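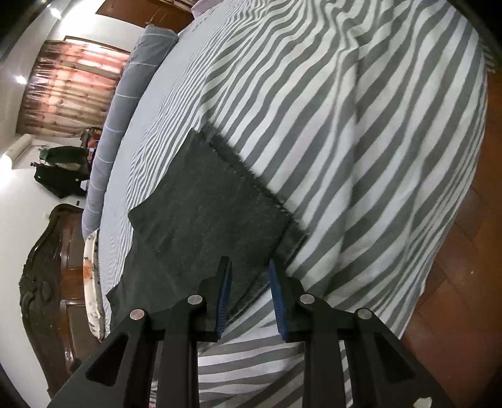 旧衣服剪下来的布料，边上总是掉线，到底要不要先锁边再收？一位读者在Bustby的留言栏里这样问，还说自己攒了满满一抽屉深色布块，每次打开都要重新整理一遍，毛絮粘得床单上到处都是。

类似的来信，Bustby在春季收到不少。Bustby是Odau旗下的家居织物整理服务品牌，六月起将在Grosmont门店推出“旧布归类”项目，面向家中存有零散布料、拆改衣物和闲置床品的住户。项目包括到店课程、上门整理和一份免费的操作手册。手册即日起可在门店领取，网上版本随后开放。

关于锁边的问题，Bustby的答复是：看用途。准备做抹布、垫布或填充料的，不必锁边，修掉长线头即可。准备拼接或改制的，先沿布边剪去毛散的部分，留出足够的缝份，再用锯齿剪修一遍。打算存放半年以上的梭织布，建议用缝纫机走一道锯齿线。针织布一般不散边，卷边的情况多一些，平放存放就可以。

一、为什么从床上开始

“旧布归类”的全部步骤都在铺平的床上进行。普通住宅里，餐桌放不下一件拆开的外套，地板又容易沾灰。床面够大，高度也合适，布料摊开以后，破口、接缝和走形的地方都看得清楚。

Bustby建议整理前先换上一条准备清洗的床单，不要铺刚洗好的。深色布料掉下的绒毛落在浅色床单上很显眼，整理完把床单四角提起，拿到阳台抖一抖，再放进洗衣机，省去吸尘的工夫。条纹床单还有一个用处：条纹是直的，可以当作参照线，把布边顺着条纹摆放，斜没斜一眼就能看出来。格子床单也行，碎花的就帮不上忙。

二、整理的顺序

手册把一次整理分为几个环节，住户可以一次做完，也可以分几个晚上做。

先摊开。一次只摊一块，不要叠放。有折痕的用手掌抹平，不急着熨。带着接缝的布料，把接缝那一边翻到上面，检查缝线是否还牢。缝线已经松脱的，直接拆掉，拆下的线头随手收进小袋。

再除绒。深灰、藏青、黑色的布料最容易粘绒毛。用粘毛滚筒顺着一个方向滚，不要来回滚。布边毛散的位置不要用滚筒，会把线越拉越长，改用湿海绵轻轻带过。

然后修边。长线头用小剪刀剪，不要扯。形状不规则的布块，不必为了好看裁成方形，先量出里面能取到的最大长方形，用划粉标上，需要的时候再裁。很多人一上来就全部裁方，裁掉的部分往往正好够做一只口袋。

最后归类。按厚薄分，不按颜色分。厚的做包、做垫子，薄的做里布、做收纳袋。同一件衣服拆下来的布块用一根布条扎在一起，夹一张纸条，写上原来是什么衣服、洗过几次、有没有缩水。纸条不要用订书钉固定，时间长了会生锈。

三、课程和上门服务

到店课程每节2小时，在Grosmont门店二楼进行，上午十点开课。学员自带布料，工具由门店提供，包括剪刀、划粉、滚筒和缝纫机。课程费用每人156元，含手册一本和布条一卷。首期开放200个名额，报满后转入下一期。

上门整理适合布料较多的家庭。整理人员按上述顺序操作，住户需要提前空出一张床，并准备一条可以弄脏的床单。床上的被子、枕头请事先移开。上门整理每户收费1,025元，包含整理、归类和装袋，不包含改制和缝补。需要改制的，可以另行委托Teixeira工作室，由工作室单独报价。

以下几类布料不在服务范围内：发霉的布料，沾有油漆或机油的布料，以及无法水洗的皮革和毛皮。羊毛织物可以整理，但要事先说明，以便准备防蛀袋。

四、关于旧布的去处

项目筹备期间，Bustby收到的咨询里，最常见的一类是“留着没用，扔了可惜”。手册为此单列一页，给出了几条做法。

面积小于手掌的布块，不建议留存，可以剪碎后做针插或靠垫的填充。有明显破洞但布身结实的，适合做补丁，裁的时候避开破洞边缘已经变薄的部分。布身发脆、一拉就裂的，已经没有再用的价值，可以交到门店一楼的回收箱。洗净晾干再投放，纽扣、拉链请先拆下。

回收箱收到的布料由Teixeira工作室分拣，能用的做成门店包装用的布袋，不能用的送去做工业擦拭布。工作室不接收整件衣服，也不接收内衣和袜子。

五、存放

整理好的布料建议竖着放进抽屉或布盒，像放文件一样，找的时候不用翻动。厚布卷成筒，薄布对折后再卷。不要用真空袋长期压缩，尤其是带绒的面料，压久了绒面起不来。抽屉里放一小包干燥剂，换季时换新。

已经毛边又暂时不想处理的布块，用一只旧枕套装起来，单独放，免得线头和别的布缠在一起。前面那位读者的一抽屉深色布块，就可以照这个办法先分出来，等有空再逐块修边。

六、报名与咨询

课程报名和上门预约在Grosmont门店服务台办理，也可以通过Bustby网上页面提交。提交时请注明布料的大致种类和数量，如果有需要拆缝线的旧衣，也请一并写明，方便安排时间。上门预约需要改期的，请在前一天下午五点以前告知。

免费手册每户限领一本。手册末尾附有可剪下的标签页，用完以后可到服务台补领。

关于Odau

Odau经营家用织物的销售、清洗和整理业务，旗下有Bustby整理服务和Grosmont门店。Teixeira工作室为Odau的合作方，承接织物改制和旧布分拣。

媒体如需手册样本或到店了解课程，请与Grosmont门店服务台联系。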